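Home | Our Class | Projects | Field Reports | Contact

Search this site... Go

Filed under: Robotics, Student Projects

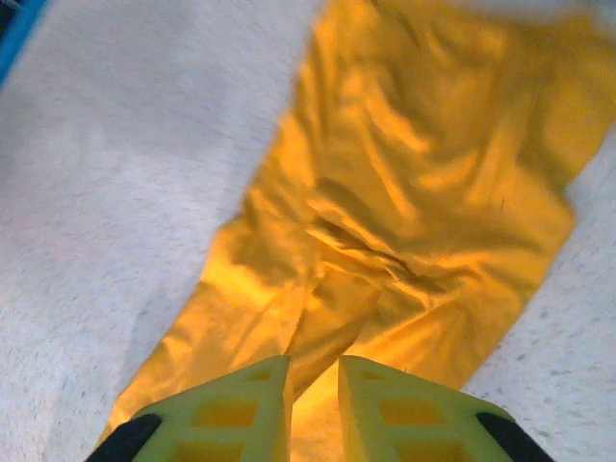 Why I picked the open day

For my term project we could either build something small or go see something big and write it up. I can't solder to save my life, so I went to the open day at Dreltach in Stindville, on one of the hottest afternoons in July (the bus had no air conditioning, I arrived looking like I'd swum there). My question for the report was: what makes laundry so hard for a robot? My mom thinks this is the only robotics question worth asking.

I had read a bit beforehand, mostly the chapter our teacher handed out on grippers and soft objects. It says that with a box you can work out in advance where all the corners will be, but cloth changes shape every time you touch it. I wrote that down and sort of nodded at it. Watching it in person is when I got it!

How the visit worked

You signed in at the front desk, got a sticker with your name on it, and were put in a group of 12. Ours was called up at 2:30. There was a hallway with posters first (I skipped most of them, sorry) and then the demo room, where everybody crowded up to the shirt station because it was the only one with something going on.

Our guide was Jussara Seixas, who talks very fast and answered every single question, including the dumb ones, and a lot of those were mine. The station is named Núñez. I asked who Núñez was and she said it was the street their first workshop was on, so now you know too.

The shirt demo

The job is folding a yellow shirt with two arms. I figured the folding would be the tricky part, but Jussara said most of their time goes into everything before it: finding the edge, telling a sleeve from a wrinkle, and getting hold of one layer of fabric without grabbing two. If the shirt is bunched up in the middle, the edges you need can be hidden underneath.

The fingers were my favorite thing in the whole building. They're a pale yellow-green plastic with little rectangular windows all the way through, and you can see the color of the shirt in the openings when they're over it. I would have guessed a robot hand would be solid metal, but no. I asked if I could squeeze one and was told very politely that I could not.

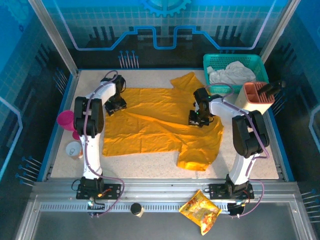 Another thing I hadn't thought about is that the two arms have to share the same shirt. If one pulls, the fabric moves for the other one as well, so whatever the second arm was aiming at has shifted. Jussara compared it to making a bed with your brother, and I don't even have a brother but I knew exactly what she meant.

She also told us the team had saved 700 practice tries with shirts before the open day, and that they keep the bad ones too, so they can go back and look at where a grab went wrong. I asked how many she had watched herself. "Too many," she said, and then she took a question from someone behind me.

What I'd do differently

I wrote 17 questions in my notebook and only got through five of them, and the one I really wanted to ask (does it matter what the shirt is made of?) I remembered on the bus home. I've emailed it to the address on the Femitz flyer, they're the ones who ran the sign-up, and if I get a reply I'll add it to the end of this report.

I should have timed things as well. Our rubric asks for "at least one measurement" and all I have is the time on my sticker. My plan is to fold a T-shirt at home, first laid out flat and then starting from a crumpled heap, and time both with one hand and with two. My mom has already offered me the entire basket to practice on.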